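Bench Two and the Case of the Reluctant Gripper

Tuvel workshop newsletter, June 25, 2023

Those of you who sit within earshot of bench two will already know that it had a bad fortnight. Those who don't will have seen the sheet of paper taped to the door saying ARMS DO NOT STOP WHEN YOU THINK THEY DO, which caused some alarm among the visitors from Zabala and has since been replaced with something calmer.

The bench is where we run the tableware trials for the Culico job. Two arms, a lot of bowls, and a piece of software called Skerance that decides who picks up what. The bowls are cheap and come in the sort of colours you normally find at a child's birthday party. They have outlived three sets of finger pads and, at one point, my patience.

Trouble started in April, when the right arm began letting go late. You would tell the fingers to open, they would think it over, and then they would open. The delay was small enough that we all blamed somebody else's code. Begoña Nieto blamed mine. I blamed the network. The network, having no representative at the morning meeting, took most of the punishment for a month.

Then came run 353. The right arm set a bowl down on a plate, was told to release, didn't, and was told to go home. It went home with the bowl. The left arm, which had been told the bowl was safely parked, set off to fetch it and met the right arm coming the other way. The noise was roughly what you'd get from dropping a cutlery drawer down a flight of stairs. Renata Bravo hit the stop button, and both arms carried on for a moment longer before they sagged.
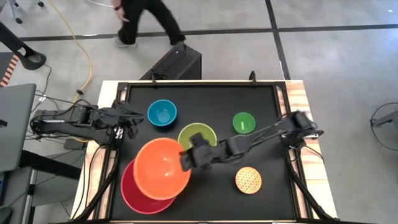
It's that last moment which ought to bother us more than the bowl. A stop button should stop things. Ours was sending a polite request to Skerance, and Skerance was putting the request at the back of the queue behind everything else it had been asked to do, including, I'm sorry to say, writing a log entry about how well the run was going. The button had been wired like that as a stopgap when the bench was built, with a note saying "sort out properly". The note was found behind a cable tray. I recognised the handwriting.

No one was hurt. The left arm lost a finger pad and a bit of dignity, and the right arm needed a new servo in the wrist. But Renata's sleeve was closer to the work surface than she would have liked, and she has asked me to say in print that she wasn't leaning in. She was pointing.

So, the cause. Begoña went through all 3907 lines of the log with a ruler and a pot of coffee and found that the gripper had been reporting itself open whenever it was told to open, whether it had moved or not. The position reading from the fingers was there the whole time. We were collecting it, storing it and never once looking at it. The late release came from a worn connector on the gripper cable, which dropped out when the wrist was bent a certain way and came back when it was straight, so every time one of us walked over and straightened the arm to have a look, the fault cleared itself up and we went away pleased.

What has changed:

The stop button now cuts power to both arms and doesn't consult anybody. Try it before your first run of the day. If the arms don't sag, don't start.

Skerance waits for the fingers to report a real position before it believes a release. If nothing arrives within 2000 milliseconds the run halts and a light comes on. It will come on a good deal in the first week. Please don't put tape over it.

The gripper cables are being rerouted with more slack at the wrist. The left one is done and the right one is waiting for a connector.

Hands stay off the work surface while the arms have power. This includes pointing.

Culico have been told about the delay and were decent about it, though they did ask whether the bowl was all right. It is. It has a scratch along the rim and has gone back on the bench with the others.

If you have your own stopgap wired into something, with or without a note, come and tell Begoña before the end of the month. She has cleared a shelf for the notes.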